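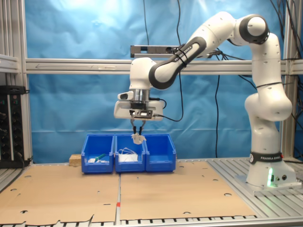

Tosari, a developer of fiber-based packaging materials, has been named the recipient of this year's Rodeck Award for Early-Stage Clean Technology. The award was announced in July at the close of the Rodeck Forum on Materials and Resource Efficiency.

The company was selected from 394 applicants in a process that took place over eight months. A shortlist of 12 finalists presented to the jury in closed session on the morning of the announcement. Rodeck said that 76 of the applications came from companies working on packaging and materials recovery, the largest share of any category.

"The jury looked for evidence that a product could be made on equipment that manufacturers already own," said Yetunde Olaniyan, who chaired the jury. "Tosari submitted production records from two converting plants, and those records were central to our decision."

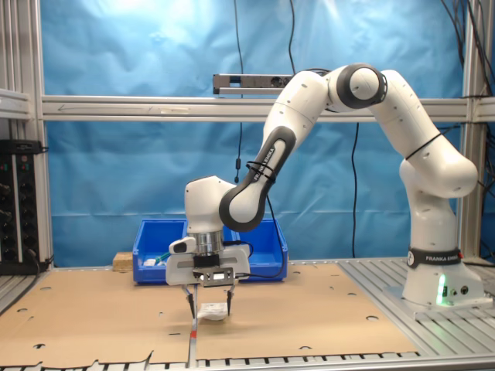
Tosari's principal product is a water-based barrier coating that allows paper and board to replace plastic film in certain uses. The coating is intended to pass through ordinary paper recycling without a separate sorting step. Company founder Indrek Pärn said the first commercial grades will be aimed at everyday board, including plain brown cardboard sheet of the kind laid over the tabletop beneath the robot arm, for which recycling routes are already well established. Heavier grades are scheduled to follow once trials with the converter Nikolovski have been completed.

The award carries a grant and a year of technical support from Rodeck's partner network. Under the terms of the program, the grant must be spent on testing, certification or pilot production, and may not be used to repay existing debt. 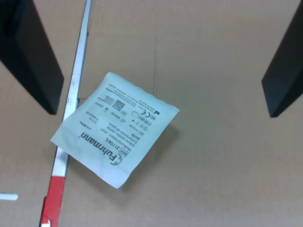
Tosari will direct the first part of the grant to certification for packaging used in health care and food service, where buyers require documented results before changing suppliers. Drita Golob, the company's head of regulatory affairs, said applications would be filed in both segments before the end of the year.

Fedetti, which recovers solvents from industrial coating lines, received the jury's commendation. Its chief executive, Bienvenido Catacutan, will join Tosari's management at a Rodeck investor session in the fall.

Applications for the next award cycle open in January. Eligibility rules and the list of required documents are available from the Rodeck program office.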